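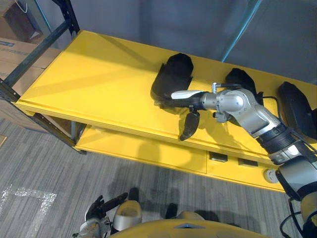

Welington Barros wrote on January 9, 2022:

> Before we put this on the May budget I'd like somebody to explain
> why we need two different grippers at all. The Patex quote already
> covers a pair of matching hands. Buy the pair, buy the service plan,
> stop there. Every odd part we add is one more thing we have to stock
> spares for, and I'm the one who has to find the money for spares.
>
> Also, I see a line for shelving. We own shelving! Why is there a
> line for shelving?
>
> I'm not against the robot. I'm against finding out in the fall
> that the robot was the cheap part.

Hi Welington, hi everybody,

OK, this got long, sorry, get a coffee. I'll take the grippers first and then the shelving, and then I have a few things of my own to add to the budget that you're going to like even less.

Grippers. The matching pair in the Patex quote is the dark multi-fingered hand, same as we have on the left arm now. I like that hand. It's great on anything that keeps its shape, and for the Putico work we do have plenty of that (boxes, bottles, the little tool cases). But the stuff on the shelf these days is black, padded and squashy, and the fingers don't know what to do with squashy. They close, the thing folds, and whatever was gripped a second ago is now somewhere else. We lost most of a week to that before the holidays and I don't want to lose another one.

That's why the right arm has the flat white finger with the curved dark one working against it. You bring the flat one in over the top, the curved one comes from the other side, and you're holding the item across its width and not poking at it. I'm not going to claim it never misses. It misses. But my notes from December have 143 tries with it on soft items and 18 drops, and I would take that over the multi-fingered hand any day of the week. I didn't keep a proper tally for the other hand on the same items, which I know is going to annoy you, and if you want one before you sign anything I can do it, just tell me now and not in April.

What I'd propose is this:

- One multi-fingered hand from Patex, for the left, as quoted.
- Strike the second one.
- One flat-finger gripper from Trirkorix, for the right, plus a spare set of fingers.

The Trirkorix gripper with the spare set comes to $3,943 before shipping. Striking the second Patex hand more than pays for it, even if Patex sulks and takes away the bundle discount (Sales said they probably would, I asked. By Sales I mean their sales desk, I never got a person's name out of them, the emails are all just signed Sales). So on spares, yes, you'd be stocking for two designs. The Patex fingers can't be bought singly anyway, you send the whole hand back. The Trirkorix ones are a couple of screws and you do it on the bench. I'd much rather stock those.

One thing to watch – the cable. On the right arm it runs on the outside, along the wrist and up the arm, and there's a connector sticking up off the top of the wrist. Every time we reach in between two levels of shelf I hold my breath. Trirkorix has a right-angle connector that lies flatter and costs next to nothing, please let's order it at the same time. And a second cable! I keep saying this. The cable is the part that dies.

Shelving. Yes, we own shelving, I'm aware of it, I've barked my shins on it. The problem is that what we own and what the job needs are different heights, and I've been testing with the yellow unit, which has a raised lip on the front edge. The lip is lovely for keeping stuff from sliding off. It's less lovely when you're trying to get a finger down behind something that's sitting right up against it. If all the real shelves end up having a lip, fine, we practice with a lip. If the Putico people are going to use flat ones, we're rehearsing for the wrong play. I've asked them which it is and asked them again. No answer yet.

So the line for shelving is a placeholder. It's one unit, flat front, adjustable. If the answer comes back "lip", cross it out and nobody gets hurt. I would leave it in until then.

While we're talking about the yellow: it's been good to us for the dark items because they stand out against it so well. Whoever ends up choosing the next unit, please don't let them pick black or dark gray to save a few dollars. A black padded thing on a dark gray shelf is going to be a miserable afternoon for the vision side, and a miserable afternoon for me too, on the phone to Patex support. Speaking of which.

The service plan. You wrote "buy the service plan, stop there," and I want to push on that a bit. I read the whole thing (35 pages, in the smallest type I've seen since my mortgage). It covers the body, both arms up to the wrist, and the controller. It does not cover anything mounted past the wrist that Patex didn't supply, which, OK, fair. But it also says that if a third-party gripper is fitted, damage to the wrist joint gets "reviewed individually." I don't love that. I wrote to Sales asking what it means in plain words, and got back a very cheerful paragraph that didn't contain an answer. If you have somebody you can call over there, this would be the moment. I'd like a line in the contract saying that an electric gripper under their own weight limit doesn't change the wrist cover. They've got nothing to lose by writing it down if they mean it.

If they refuse, I'd still go with the Trirkorix on the right, but then I'd want to put some money aside for a wrist repair, and it should be sitting in the budget with its own name on it so it doesn't get eaten by travel again.

Now my additions. Deep breath.

Floor. We've been laying out positions with white tape on the carpet, and it works for a while, and then it gets rough at the edges and starts looking like something the cat did. I don't need anything fancy. A couple of printed mats with corner marks, or if that's too much, a roll of decent tape and half a day for somebody patient to redo it with a tape measure and a square. But carpet, long term, I'm not sure about. I'd like us to at least price a hard floor panel for the working area. If the price is silly I'll drop it and never mention it again (until next year).

Lighting. The arms throw strong shadows onto the shelf and down over the front of it. The black items make their own shadow as well, and a dark item next to a dark shadow is a mess to outline. Two softer lights, one from each side, should help a lot. I've borrowed a pair before and would happily send them back if we had our own. Put me down for the cheap ones, I don't need the ones with an app.

Test items. This is the one everybody forgets. Soft goods wear out when you squeeze them all day. They go flat, the padding shifts, and then you're tuning your grip for an item that no longer exists in any store. We should buy a fresh batch every couple of months and throw out the old ones, and it should be a proper line, and please can it not be me paying at the register and chasing a refund. Raíssa's Shoe Closet is closed for business.

My time, and whoever else's. The quote assumes the machine arrives and works. It will arrive. Somebody then has to do the mounting, the calibration after mounting, and then the calibration again after we find out the bracket under the wrist touches the lip on the top shelf. I put down a month for this last time and you cut it to two weeks, and it took a month! I'm putting down a month.

Things I think we can skip, just so it isn't all spending:

- The second controller screen. We have monitors all over the place.
- The on-site training days. We can read, and their videos are decent.
- The extended battery, until somebody can tell me what we'd do with it. We work next to an outlet.
- The branded storage case. It's huge and I don't know where we'd put it.

I make it that the skips cover the lights, the connector, the spare cable and the test items, and there may be a little left over for tape. The floor panel would be new money. I'll send you the spreadsheet separately because the list strips attachments.

About the timing, Trirkorix told me they want the order in before the end of the quarter if we need the gripper in hand by May. Patex is slower but they said they'd hold the current price if we send a letter of intent, which as far as I can see commits us to nothing. Could you check that with legal? I'm a mechanical person, I read contracts the way other people read tea leaves.

And if anyone else on the list has run mixed hands on a two-armed machine for a good long stretch, please write in, on list or off. I'm particularly after stories about wrist wear, good or bad, and about what you ended up paying for in the second year that you hadn't planned for in the first. Model numbers welcome.

Welington, yes or no on me running that comparison for the multi-fingered hand? I can start as soon as the new items get here.

Raíssa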